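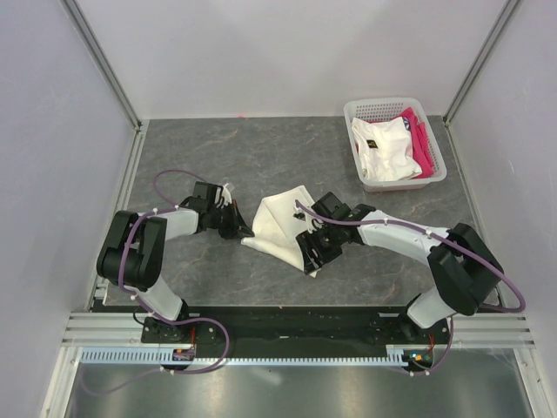 Why Cloth Creases

Cloth is made of threads. A thread is made of many thin fibers twisted together. When you fold cloth, the fibers on the outside of the fold are stretched and the fibers on the inside are squeezed. If they stay bent, the cloth has a crease.

What holds a crease in place?

Cotton comes from a plant. Each cotton fiber is built from long chains of a material called cellulose. Weak links, called hydrogen bonds, join one chain to the next. Water can break these links. When the water dries up, new links form, and they hold the chains in whatever shape the cloth has at that time. A cotton shirt that dries in a heap will dry with creases.

Wool is different. Its fibers are made of protein and have a natural wave, a little like a spring. A wool sweater usually loses its creases if it hangs for a while.

How does an iron work?

An iron does two jobs. Heat and steam loosen the links between the chains. The weight of the iron presses the fibers flat. As the cloth cools and dries, the links form again in the flat shape. Cotton can be ironed at about 200 degrees Celsius. Nylon needs a much cooler iron because it can melt.

Try it

Ask an adult for 4 squares of old cotton cloth. Wet two of them. Fold all four in half and put a heavy book on each folded pair, wet with wet and dry with dry, using a plastic bag to protect the books. Open them after 11 hours and compare the creases.

Text: Mohcine Hamdy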